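Buying a gripper arm on a small budget: your questions, my answers

Updated March 26, 2020

I'm Gergely Fodor and I look after the teaching kitchen and workshop at Fullia. Ever since we put a benchtop arm in, I've been getting emails from other centres wanting to know what to buy, what to skip and how on earth we got it past the people with the chequebook. I kept typing the same replies, so I've put them on one page. I'm no engineer (I came up through catering), so take the technical bits with a grain of salt and ask someone clever if it matters.

What did you end up buying?

One Nolten arm, second-hand, with a two-finger gripper and a little camera at the wrist. We looked at new ones first and I got quite carried away with the brochures, to be fair! The used one had spent its life on a training bench and had the service book with it, every page filled in. I'd rather have an older arm with a paper trail than a shiny one from a seller who stops answering the phone.

What do you use it for?

Pick and place, mostly. Our learners teach it to move food-shaped things in and out of pots, bowls and trays. It's dull to look at for the first hour and then suddenly everyone's crowded around the bench cheering for a potato. We don't cook with it and I wouldn't let anyone try.

How should I split up the budget?

The arm is the number everyone asks for, and it's the number I'd worry about least. Ours came to 60 per cent of the total. The rest went on the gripper, spare fingers, a proper bench, the emergency stop, freight, insurance and two days of someone showing us how not to break it. My first draft had freight down as zero, which gave our bookkeeper a good laugh.

If you're doing a spreadsheet, give the gripper its own row. Put the fingers on a separate row again, as they're what you'll be reordering.

Do I need a fancy gripper?

Start with two fingers. I had my heart set on a soft one with five, all squishy and lovely, and Győző Oláh at Csonka talked me out of it over a very long lunch. His point was that parallel fingers are cheap, easy to swap and easy for a beginner to understand, and you can see what's gone wrong when something drops. We've since trialled a suction cup, too. It was hopeless on anything lumpy, so it went back in its box.

Do check the opening width before you order anything. Take your fattest object, measure it at the widest point, and compare that with the spec sheet. The gripper we nearly bought opened to 73 millimetres and my biggest bowl lid needed a good deal more than that.

Real food or pretend food?

Pretend, at least to begin with. Real spuds bruise, roll, sprout and go off over the school holidays (ask me about the cupboard). Play food costs next to nothing, and you can get the odd shapes that make the job interesting. A nice round ball teaches your learners very little. Give them something with dents in it and they have to think about where to grab.

I'd still keep a small line in the budget for real produce later on, but only once they're confident.

What about the pots and other props?

Op shops! Truly. I bought a few new things at full price and regretted it, when the second-hand ones do the same job and you don't wince when they get a scratch. Have a mix of light and dark insides, though. Dark, shiny cookware can be a nuisance for a camera under strong lights, and you want to find that out on your own bench before you write your lesson plans.

Stick to wide openings for your first term. A narrow saucepan with gripper brackets trying to get down inside it is a recipe for bent fingers.

Is the wrist camera worth the extra?

Yes from me. We priced it as an optional extra and I had it crossed out twice. What changed my mind was watching a demo from the side and realising I couldn't tell what the fingers were touching. With the view from the wrist up on a screen, the whole group can follow along. Ask whether the mounting bracket is included in the quote, mind you, as ours was extra.

How much room does it need?

More than the footprint on the brochure. Mark the full reach on the floor with tape and then walk around it with a tray in your hands. We lost a storage cupboard over it. Choose a plain, matte benchtop if you've got a say, and leave a clear spot for the laptop well outside the tape.

Should I lease?

We got a lease quote through Rillex and it was perfectly reasonable for a single term. Over 2 years it came out dearer than buying used, so we bought. If your funding is only for one program, leasing could suit you better. Read the part about return freight and wear on the fingers.

What would you do differently?

Order the spare fingers on day one. Ours wore at the tips and we waited weeks for a replacement set, with a room full of keen learners and an arm we couldn't use.

I'd also run a decent trial before signing. Pick your most awkward object and your usual pot and ask the seller to do 100 picks with you standing there. A good seller will say yes and probably offer you a cuppa while you wait.

Can I come and have a look?

Please do! Email the front office at Fullia and ask for me. Bring the objects you want to use, and if you've got a quote already, bring that along as well and we can go through it line by line.
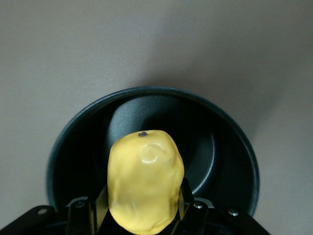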